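Unit 6: Work Surfaces and Wall Finishes
Introduction to Interior Materials
Instructor: Sunita Chaturvedi

Reading for this unit: Chapter 9, plus the finish schedule for the Maurya project (handed out in class). Bring the schedule to the studio session.

6.1 What a work surface has to do

A work surface is any horizontal surface where people stand or sit to carry out a task. Kitchen counters, reception desks, lab benches and drafting tables all fall under this heading. When you choose a material for one, start with the task and work back to the material. Students often start with the color, and then have to change the whole scheme when the material fails a heat or stain requirement.

Write down the following before you open a sample book:
Who uses the surface, and for how long at a time
What gets put on it (hot pans, chemicals, paper, tools)
How it is cleaned and what with
How much light falls on it, and from which side
Whether it must be replaced in sections

6.2 Color and reflectance

Light reflectance value, or LRV, is given on a scale from 0 to 100. A perfect black would be 0 and a perfect white would be 100. Real paints and laminates fall short of both ends. Most suppliers print the LRV on the back of the sample.

For general task work, a light surface helps spread the available light and makes small dark objects easy to find. The drawback is glare. A glossy white top under a bare fixture will reflect the lamp straight into the eyes of the person using it. Specify a matte or low-sheen finish where people will look down at the surface for long periods.

Contrast matters as much as brightness. If the top and the wall behind it are close in value, the back edge can be hard to judge from a distance. This is a real concern in clinics and senior housing. A darker edge strip or a backsplash in a different value is the usual fix. 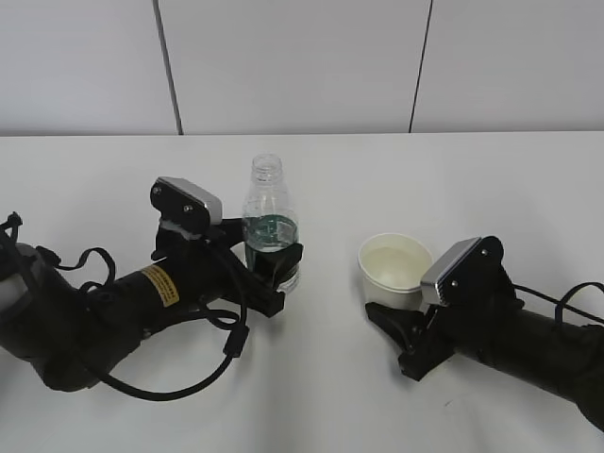
Fig. 6.2. White tabletop against a light gray-white panel wall.

6.3 Panel walls and seams

Large panels go up fast and leave fewer joints to clean. The joints that remain are more noticeable, so they have to be planned. There are three common treatments.

Butt joint. The panels meet edge to edge. Cheap, but any error in cutting shows.

Reveal. A narrow gap is left on purpose and often backed with a dark strip. The shadow line hides small differences in alignment.

Cover strip. A separate trim piece goes over the joint. Easy to remove for repairs. It collects dust on the top edge if run horizontally.

Show every seam on your elevation drawings. Do not leave the layout to the installer. Where a counter meets the wall, decide whether the seams will line up with something on the counter or be spaced independently of it, and note your choice.

6.4 Worked problem: the Maurya break room

The client wants a light-colored counter and has set aside $2,000 for the top, installed. Two products are under review.

Gukus is a solid sheet material with the color running all the way through. Scratches can be sanded out. The installed quote is $2,097, which is over the limit by $97.

Plikum is a laminate on a particleboard core. The installed quote is $600. It cannot be sanded, and water will swell the core if the edge seal fails. The sink cutout is the weak point.

Work out the cost of each option over a 15-year lease, assuming Plikum is replaced twice at the original price. You should get $1,800 for Plikum and $2,097 for Gukus. Then consider what the figures leave out, such as the break room being closed for each replacement. The client has not said whether the limit is firm. Your memo should say which product you recommend and what you would ask the client first.

6.5 For the studio session

Complete the blank rows of the finish schedule for the break room, including sheen and LRV for the top and the wall. Draw one elevation at 1/2 inch = 1 foot with all seams marked. The Cisine sample boxes are on the shelf by the door and must stay in the room. The memo from 6.4 is one page, typed, and is handed in with the elevation.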